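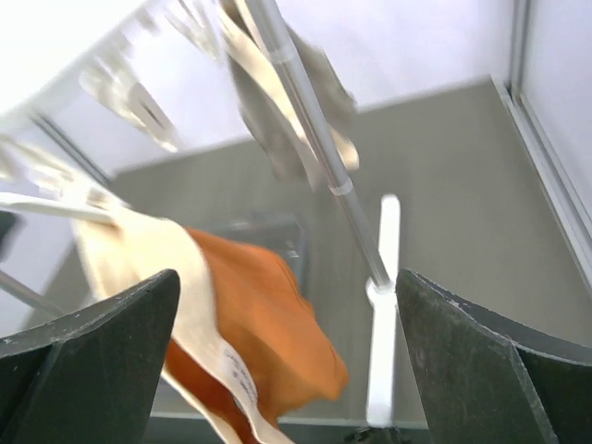
Chapter 3
The Family-Run Restaurant

Learning goals

After reading this chapter, you should be able to describe how a family restaurant divides its work, read a simple food cost figure, and explain why a change of owner within a family needs the same paperwork as any other sale.

Opening case: Schmieder's

Schmieder's is a lunch and dinner restaurant in the town of Endance. It has 74 seats, a takeout counter by the front door, and a kitchen that was built for a smaller place. The founders, a married couple, opened it as a sandwich shop and added hot plates when the office building across the street filled up. Their older daughter now runs the kitchen. Their son handles ordering and payroll from a desk in the dry storage room.

The menu has changed slowly. Pot roast, cabbage rolls, and chicken soup have been on it from the first year. The daughter added a vegetable plate and a fish special on Fridays. When she tried to drop the liver and onions, the regulars complained, and it went back on the menu for Tuesday lunch only.

For most of its life the restaurant had no written recipes. The mother cooked by eye and taught the cooks by standing next to them. This worked while she was there six days a week. When she cut back to mornings, the soup began to vary from one shift to the next, and the food cost went up. The son checked the invoices and found that food was taking almost 40 percent of sales. The family's target was 30 percent.

They spent a slow July writing the recipes down. The daughter weighed everything her mother put in the pot and wrote the amounts on cards. Portions were set by ladle and scoop size. The son moved the meat order from a general supplier to Plutden, a wholesaler that would deliver smaller amounts more often, and less meat was thrown out. The prices on the menu stayed the same.

The question of ownership took longer. The parents still held the lease and the business license in their own names. The children drew wages but owned no share. Everyone in the family assumed the restaurant would pass to the two of them, but there was no agreement on paper about how it would be split, what the parents would be paid, or who would sign for the loan on a new walk-in cooler. The bank asked for those answers before it would lend.

Key terms

Food cost percentage: the cost of the food used in a period, divided by food sales for the same period, times 100.

Standard recipe: a written recipe that gives exact amounts, method, yield, and portion size.

Succession plan: a written plan for passing a business to its next owners.

3.1 Who Does What

In a small restaurant one person often holds several jobs. An owner may cook, greet guests, fix the ice machine, and close out the register on the same night. Family members tend to take on jobs as the need comes up, and the jobs stay with them. Few of these duties are written down, so a new employee may get different instructions from two people with the same last name.

The first step in sorting this out is a duty list. Each person writes down every task he or she did in the past week, including the small ones. The lists are then compared. Tasks that appear on two lists need one owner. Tasks that appear on none, such as checking the dates on dry goods, need to be assigned.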